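# The Snack Shelf at Benjelloun

I took the night job at the shop in Plenduvgate because it was the only one that didn't ask me why I'd left Plellivport.
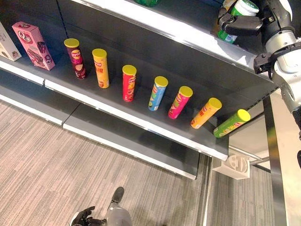 *The middle shelf, chips and cakes.*

The shop was called Benjelloun, after somebody who'd sold it long before I got there, and it stayed open until the last ferry came in. My whole job between nine and midnight was the snack aisle. Dust it, straighten it, pull everything up to the front so it looked like we had plenty. We did not have plenty! The delivery from Irkura was late all that April, and by the end of it the bottom shelf was bare and the middle one had big dark gaps between the cans.

I got weirdly attached to what was left. I'd never bought chips in a can in my life (my mother thought they were a scam, all that cardboard for a few chips) and now I knew them like neighbors. The burgundy one. The yellow-orange one with the red characters across the middle, which I couldn't read and made up meanings for. The light blue one I was forever nudging, and the pink one I'd decided tasted like flowers. All of them in their yellow lids, like kids sent out in the same rain hat.

And near the left end, the tall pink carton with the big white Q and the chocolate snack cake on the front. That was the one I wanted. I'd worked it out — 24 shifts until I'd paid back what I owed my sister, and on the last one I was going to buy that carton and eat the whole thing on the ferry dock without sharing.

There was a man who came in most nights off the late boat. He never said much. He'd stand in front of my shelf with his bag over his shoulder, pick up the bright red can, read it all the way around and put it back, always a little crooked. I'd wait until the door closed and then go fix it. We did this for weeks. I started leaving extra room on either side of the red one so he wouldn't knock anything.

Then one night, with maybe ten minutes to go before closing, he reached past it and took the Q carton.

I should have let him. It's a shop, that's what the shelf is for. But I heard myself say, "Oh, not that one," in this awful little voice, and he stopped with it halfway to the register.

"Is it bad?" he said.

"No. I don't know. I was saving it."

He looked at the carton, and then at me, and then back down the aisle at all that empty shelf. I could feel my ears going hot. He walked back and set the carton down exactly where it had been, leaning and everything, and picked up the red can.

"Are these any good?" he said.

"I've never had one."

He paid for it, popped the lid right there on the counter, and held it out to me. They were paprika, I think, or something pretending to be paprika. We ate them standing up until the ferry horn went, and I let him out the side door and swept up the crumbs.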